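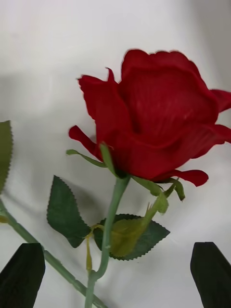 The silk flower years

Nenwood had three flower works once, and none of them grew anything. The town made artificial flowers for hats, church displays and shop windows, and for two generations it was the main work for women who lived within walking distance of the canal.

Verbeke was the largest. At its busiest the firm employed 500 people indoors and another 800 who worked at home, paid by the gross. Outworkers collected cut petals on a Monday and brought back finished stems before the end of the week. Anything badly wired was returned and not paid for. Families remember kitchen tables that could not be used for meals until the work was boxed up.

The cloth came in white. It was stiffened with starch, stretched on frames to dry, then cut in stacks with an iron punch and a mallet. Dyeing was done by hand, petal by petal, and the dyers' fingers gave them away on the tram. Reds were the worst for this. After dyeing, the petals went to the shapers, who pressed them over a pad with heated metal balls to give them their curve. Roses took the longest and paid the best.

Wilside, across the canal, made cheaper goods. It turned out poppies and violets for the millinery trade and had a sideline in wax fruit, which was dropped after a fire in the melting room. The two firms did not poach each other's staff, at least on paper.

The trade went with the hats. When women stopped wearing them every day, orders fell, and moulded plastic flowers from abroad took most of what remained. Wilside closed first. Verbeke kept going on wedding work and theatre costumes, with a smaller staff each year, and shut its Canal Street building one April after failing to find a buyer.

The building is now flats. Most of the machinery was sold for scrap, but 200 of the cutting punches were saved and are kept in the museum at Datholm, two stops down the line. They are laid out in drawers by flower, and the edges are still sharp enough that visitors are asked not to handle them. The museum also has a pattern book, with the petal shapes drawn in pencil and the prices beside them.

Entry costs £2. The drawers are upstairs, past the lace room.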